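Gallagher Chorale questions Parkeo's "largest ever" choral season

Nov 28, 2019

The Gallagher Chorale will not join the Parkeo choral festival next September. Organisers promise 700 voices in the Stanetti Centre, a hall whose stage holds 81. 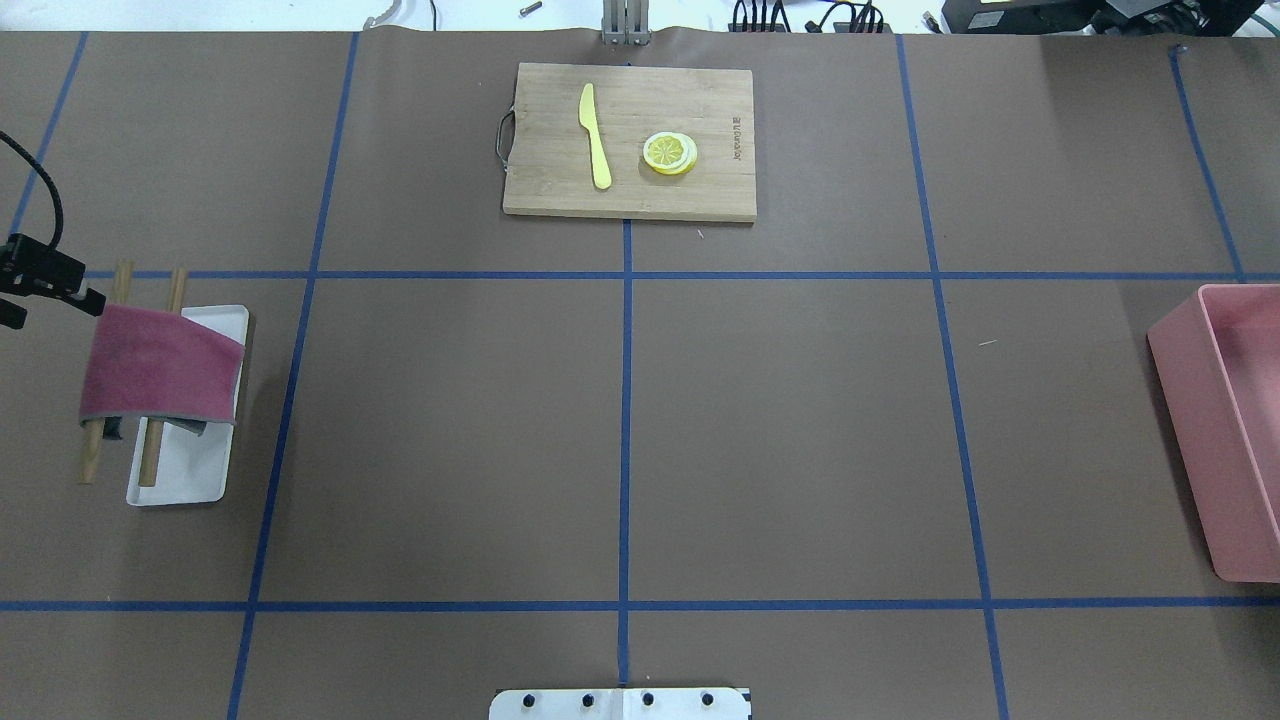
What we have asked for

We want a rehearsal schedule. So far we have a colour brochure and almost 20 slogans. The Dredar Mass runs 36 minutes and is hard going for any choir.

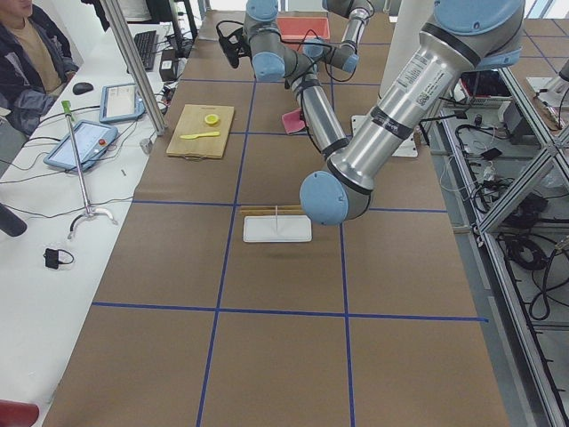

Our singers would welcome a properly planned festival. We doubt this is one. The only seating plan we were sent has less detail than the blue tape grid on that long brown paper. Our own spring program goes ahead at the usual theatre.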